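I caught Kusum Joshi a little before nine in the morning, which she told me counts as the middle of her day. She writes planning software at Fondgate, and for most of this past year that has meant one package, called Culter, that decides how an arm gets from where it is to where it ought to be without knocking into things. I'd asked if we could talk about the boring parts. She laughed at that. "It's all boring parts," she said. "That's why I like it!"

So we started with cables, because I'd heard she had opinions.

"A planner loves rigid stuff," she told me. "Give it a box, give it a tabletop, it's happy. Then you ask it to carry something with a cord hanging off, and the cord isn't in the model anywhere. The arm thinks it has plenty of room." Her first fix was to pretend the cord was a fat cylinder hanging straight down from the fingers. It worked fine until she tried to set anything down near other objects, and then the planner refused to go anywhere at all. (She did a very good impression of a planner refusing. It's mostly sighing.)

What Culter does now is keep two lists. One is for things the arm must never touch, like walls and furniture. The other is for things a cord is allowed to brush against as long as nothing gets dragged. A headboard goes on the first list. A remote control, for a cord anyway, goes on the second.
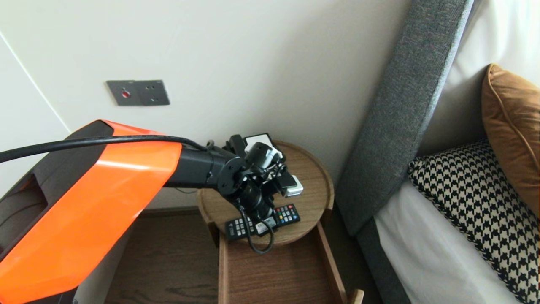 Gosselin wasn't sold on the two lists at first and still argues that every soft contact ought to carry a cost, so the planner can weigh a brush against a detour instead of being handed a yes or a no. Kusum has heard this plenty of times and doesn't entirely disagree.

"Costs are great when you know what the numbers mean," she said. "I had a version with costs. I spent all of April tuning it, and every time I fixed the bedroom I broke the kitchen."

I asked how she tells that she's broken the kitchen. Replay, she said — she keeps 278 recorded setups, and every change to the code gets run against all of them before it goes in. The morning we talked, 268 were passing. I said that sounded pretty good. She made a face.

"The last ones are always round tables," she said. "Our perception code, Cokeo, fits flat surfaces really nicely, but give it a raised rim and it sometimes smooths it away. So the planner comes in low, because as far as it knows there's no rim there."

Her patch for now is to grow the edge of any round surface upward by 9 millimeters, which she calls ugly and has no plans to remove. The proper repair belongs in Cokeo, and she's got a branch open for it — ticket 1934, if you work there and feel like reviewing something.

Before I let her go I asked what she'd work on next if she could pick. "Logging," she said, right away. "I want to know why it chose the path it chose, in words I can read before coffee." Then her replay run finished, and she went off to look at it.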